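**Oiling pale tabletops: worth it or snake oil?**

**marl_and_co**
Moved into a rented office unit in Illstead in August and I'm being told by everyone that the tables need "feeding". The chap downstairs swears by a tin of stuff called Dokum, 35 quid for a tin you could lose in a coat pocket. Says wood is a living thing and dries out. I'm not convinced. These are pale, smooth, already finished tops. What exactly am I feeding?

**Pellworth**
You're feeding the man who sells the tin. If there's a finish on it, oil sits on top and goes sticky. Then you get dust in it, then you buy the cleaner that goes with it.

**tansy_b**
Bit harsh. I've used Dokum on my kitchen table for four years and it's lovely. Smells nice too. You put it on thin, leave it overnight, buff it off.

**Pellworth**
And what did the table look like before?

**tansy_b**
Bare oak, sanded back.

**Pellworth**
Well there you are. Bare oak. He's got a finished top. Different job altogether.

**marl_and_co**
I don't know what mine is, to be fair. Letting agent says "wood". Could be solid, could be a skin over chipboard for all I can tell. It does throw the light back at you a bit. 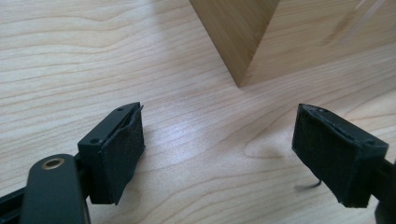 The inventory is no help. It lists everything down to the door stops and has a replacement figure of 533 pounds against each table, which seems steep for something nobody can name the wood of. I asked where the figure came from and got a link to a brochure.

**Ferdinand Schnyder**
I did furniture repairs for a good while before my knees went. If it shines, it has something on it already. Put a drop of water somewhere out of the way. If it beads, leave the oil in the shop. Damp cloth, dry cloth, done.

**gorse_hill**
The water drop test is not as reliable as people make out. Old wax will bead as well, and you can oil over the top of that once you've got it off with white spirit.

**Ferdinand Schnyder**
True, but would you take white spirit to a landlord's table? I would not. If it lifts the finish he is paying for it.

**gorse_hill**
No, fair enough, not on a rental.

**tansy_b**
I still think a bit of oil does no harm. My sister did her veneered sideboard with it and it came up a treat.

**Pellworth**
Came up a treat the same afternoon, I expect. Ask her after a summer of sun on it. I've yet to see one of these products tested against plain soapy water by anyone who wasn't selling it. There's a review page with 3,486 ratings for that Fan polish and the ones I read were all written within a week of the parcel arriving.

**marl_and_co**
Fan is the other one I was told to get! Is it the same thing in a different tin?

**Pellworth**
Wouldn't surprise me. Can't prove it.

**gorse_hill**
It's a wax, Dokum is an oil. Read the backs.

**marl_and_co**
Right, tried the water drop underneath and on top near the corner. Beads on the top, soaks in slightly underneath. So I've done the damp cloth and nothing else. One of them: 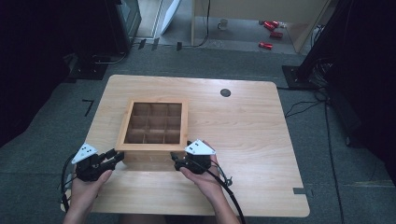

*Pale table with the cable grommet at the far side, box left on top.*

**tansy_b**
Looks fine, I'll give you that. Would it look better oiled though?

**Ferdinand Schnyder**
No. And I would go gently with the cloth near that cable hole — water gets into cut edges and they swell.

**marl_and_co**
Noted. Neighbour has now moved on to telling me I need Clitov pads under the legs to "let the wood breathe". On carpet.

**Pellworth**
How much?

**marl_and_co**
Didn't ask.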